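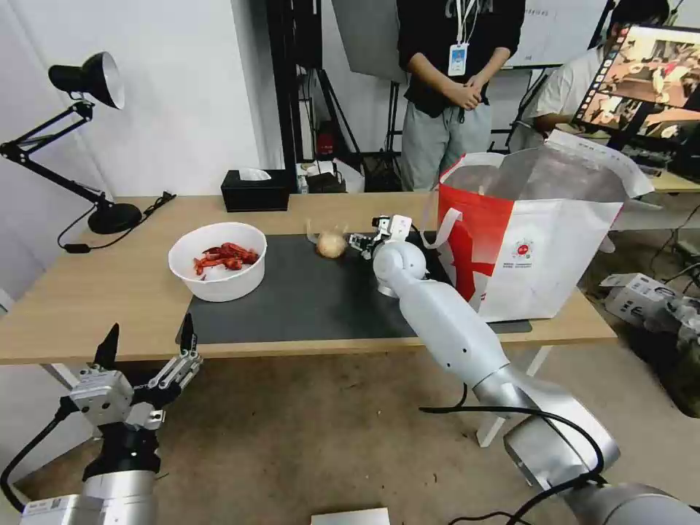
テーブルのマットの上に置かれた白いボウル

学習技術の会員団体ミトラ(Mitora)は、年次大会の次回開催地をドルトデールに決め、発表申し込みの受付を1月に始めると発表した。会期は3日間で、主会場は市内のサパタ会館(Zapata)を使う。あわせて、過去の大会ごとに分かれていたウェブサイトを閉じ、発表資料を一つの目録にまとめる作業も進めている。移行の対象となる記録は3,567件ある。

大会には大学、専門学校、継続教育機関の教員や図書館職員、学習支援システムの担当者が参加する。前回までは開催年ごとに専用のページが設けられ、プログラム、要旨、発表スライド、録画へのリンクがそれぞれ別の場所に置かれていた。年によってページの作りが異なり、検索欄のない年や、発表者名の一覧しか残っていない年もある。会員からは以前から、過去の発表を横断して探せないという声が出ていた。

新しい目録は、投稿管理システムのタスティア(Tustier)の上に作る。ミトラは査読の受付に同じシステムを使うことを決めており、今後は採択された要旨が大会終了後にそのまま目録へ移る。これまでは事務局の職員が、採択結果を表計算ソフトに書き出し、ウェブページに手で貼り付けていた。

大会実行責任者のテルマ・ガリード氏は「同じ要旨を三度も四度も写していたので、途中で共著者の名前が抜けることがあった。発表者から訂正の連絡が来て初めて気づく場合もあり、早く直したかった」と話す。抜けていた共著者の名前は、今回の移行で、残っている印刷版の予稿集と照らし合わせて補う。印刷版がない年については、発表者本人に確認のメールを送る。

発表区分と審査

発表の区分は8つに整理された。研究発表、実践報告、短時間発表、ポスター、討論、体験型の分科会、展示者による説明、学生発表で、前回まで別枠だった「試行段階の報告」は実践報告に含める。試行段階の取り組みは成果の数字がそろわないことが多く、審査で不利になるとの指摘があったため、実践報告の審査基準に「現時点で分かっていないことを書いているか」という項目が加わった。

申し込みに必要なのは表題、要旨、キーワード、発表者全員の氏名と所属である。要旨は日本語または英語で書く。図表は要旨に入れられないが、採択後に提出する資料には使える。共著者は申し込みの時点で全員を登録し、後からの追加は審査結果の通知までに限って認める。通知後に追加が必要になった場合は、筆頭発表者が理由を添えて事務局に連絡する。

審査は氏名を伏せて行う。要旨の本文に所属校の名称や独自のシステム名が出てくると発表者が分かってしまうため、投稿画面には伏せ字にするかどうかを確認する欄が付く。伏せたままでは内容が通じない場合は、そのまま書いてよい。審査員にはその旨が表示される。

審査員の募集も同じ時期に行う。過去に発表した経験があることが条件だったが、次回からはこの条件を外し、学習支援の現場で働いている会員であれば応募できる。初めて審査にあたる人には、経験のある審査員が書いた講評の例が渡される。例は本人の同意を得て、元の要旨が特定できないように書き直したものを使う。

会場と日程

サパタ会館は鉄道駅から歩いて行ける距離にあり、大ホールのほか、中規模の会議室と小部屋がある。基調講演は大ホール、分科会は会議室、体験型の分科会は机を動かせる部屋で行う。ポスターは入口の広間に会期を通して掲示し、発表者が立ち会う時間を昼休みの後に設ける。前回の大会ではポスターの立ち会いと昼食が重なり、発表者が食事を取れないという苦情が寄せられていた。

初日は午前9時30分に受付を始める。開会の後すぐに基調講演に入り、来賓のあいさつは夕方の懇親会に移す。最終日は午後3時に閉会する。遠方からの参加者が当日中に帰れるようにという要望を受けたもので、最終日の午後に置かれていた会員総会は二日目の昼に動かした。

会館の通信環境については、ミトラと会館の間で確認が続いている。参加者は各自の所属機関の認証を使って無線に接続できる予定だが、分科会で参加者全員が同時に動画を開くような使い方をする場合は、事前に事務局への申し出が必要になる。有線の差し込み口は演台の脇と、会議室の後方の壁にある。発表者用のパソコンは各室に備え付けるが、自分の機器をつなぐこともできる。

手話通訳と文字通訳は、大ホールで行うすべての催しに付く。分科会での利用を希望する人は、参加登録の画面で希望する発表を選ぶ。登録の締め切り後にも変更を受け付けるが、通訳者の手配が間に合わないことがある。静かに過ごせる部屋と授乳室は同じ階に置く。

宿泊は各自で手配する。ドルトデールでは同じ時期に別の催しが開かれるため、早めの予約を勧めている。団体割引の宿は設けない。前回は割引の対象となった宿が会場から遠く、利用が少なかった。

オンライン参加

オンラインでの参加枠は3,000人分を用意する。配信するのは大ホールの催しと、発表者が同意した分科会で、ポスターは画像と短い説明文を専用のページに載せる。体験型の分科会は配信の対象から外れる。画面越しに作業を見るだけでは内容が伝わらず、前回の参加者アンケートでも評価が低かった。

オンライン参加者からの質問は、文字で受け付ける。各会場に質問を読み上げる係を一人置き、会場の質問と交互に取り上げる。時間内に答えられなかった質問は発表者に送られ、回答があれば目録の該当ページに載る。回答は任意で、期限も設けない。

録画の公開範囲は、発表者が三つの選択肢から選ぶ。誰でも見られる公開、会員と参加者に限る公開、公開しない、の三つである。学生が映り込む授業の映像を使った発表では、録画全体を非公開にするか、その部分を編集で外すかを事前に相談できる。編集は事務局が行い、費用はかからない。

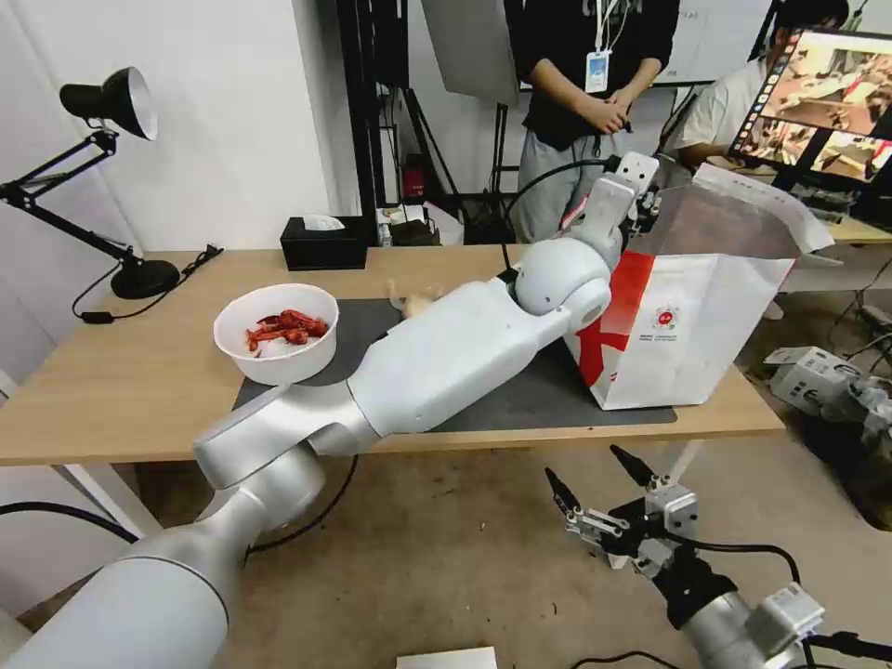 過去の大会で発表した資料は、発表者が何もしなくても新しい目録に移りますか。
要旨と発表者名は事務局がすべて移します。スライドと録画は、当時の公開条件が記録に残っているものだけが自動で移り、条件が分からないものは発表者の確認が取れるまで非公開になります。

古いページの扱い

過去の大会ページは、目録への移行が終わった年から順に閉じる。閉じた後も元のアドレスは残し、目録の該当する年の一覧に転送する。論文や授業のシラバスに古いアドレスを載せている会員が多く、リンク切れを心配する問い合わせが来ていた。個々の要旨のアドレスまで転送できるかどうかは年によって異なる。初期の大会では一つのページに全要旨が並んでいたため、転送先もその年の一覧になる。

移行を担当しているのは、情報管理担当のドミンゴ・ベニテス氏と事務局の職員である。ベニテス氏によると、時間がかかっているのはファイルの形式だという。「古いスライドの中には、今のソフトで開くと文字の位置がずれるものがある。元のファイルはそのまま保存し、閲覧用に別の形式を付ける。元のファイルを捨てることはしない」と説明した。

音声だけが残っている講演もある。これらには文字起こしを付ける方針だが、話者の確認が必要なため、公開は後になる。録音状態が悪く聞き取れない箇所は、推測で埋めずに空欄のまま示す。講演者が亡くなっている場合は、所属していた機関か家族に公開の可否を尋ねる。

キーワードの付け直しも課題に挙がっている。同じ内容を指す言葉が年によって違い、「遠隔授業」「オンライン授業」「ネット授業」が別々に登録されている。目録では元の言葉を残したうえで、共通の分類語を別の欄に加える。分類語の一覧は案の段階で会員に公開し、意見を受け付ける。案は1月の受付開始と同じ時期に出る見込みである。

重複した記録も見つかっている。同じ発表が予稿集とウェブページで別の表題になっている例があり、どちらを正式な表題とするかは発表者に尋ねる。返事がない場合は予稿集の表題を採り、もう一方を別名として載せる。

誤りの報告は、目録の各ページの下に付く欄から誰でも送れる。会員登録はいらない。報告を受けた事務局は内容を確かめ、修正した場合は修正の履歴を同じページに残す。発表者本人からの訂正は優先して扱う。

参加費と補助

参加費の金額は理事会で審議しており、受付の開始に合わせて公表される。会場参加とオンライン参加で金額を分ける点と、学生の料金を別に設ける点は決まっている。1日だけの参加も認めるが、懇親会は別料金となる。

旅費の補助は、非常勤の教員と学生を対象に行う。これまでは採択が決まってから申請する仕組みで、結果が分かる頃には交通費が上がっているという不満があった。次回は発表の申し込みと同時に申請でき、採択の通知と一緒に補助の可否も知らせる。発表をしない人も申請できるが、発表者を先に審査する。補助は原則として大会後の精算だが、立て替えが難しい人には事務局が切符を手配する。

展示の募集は発表の受付とは別に行う。展示者は広間の区画のほか、展示者による説明の枠に申し込める。この枠では製品の紹介をしてよいが、導入校の教職員が少なくとも一人、登壇者に加わることが条件になった。ガリード氏は「導入した側の話を聞きたいという参加者の希望が強かった。うまくいかなかった点も話してもらえるとありがたい」と述べた。

展示者が参加者の名札を読み取って連絡先を集める仕組みは、次回から使わない。連絡を希望する参加者は、展示者の用意した用紙か申し込みページに自分で記入する。参加者名簿の配布も取りやめ、氏名と所属の掲載に同意した人だけが大会のページに載る。

発表の申し込みはタスティアの投稿画面で受け付ける。以前の大会で作った利用者番号は引き継がれないため、過去に発表した人も新しく登録する必要がある。登録の際に以前の氏名や所属を入力しておくと、目録にある過去の発表と結び付けられる。結び付けは事務局が確認してから反映され、数日かかることがある。

投稿画面の使い方を説明するオンラインの催しは、受付の開始後に開かれる。時間帯は正午からと午後6時からの2回で、内容は同じである。録画は会員以外も見ることができる。会場の設備や通訳に関する問い合わせは大会担当、過去の資料に関する問い合わせは情報管理担当が、それぞれミトラの連絡用ページで受け付けている。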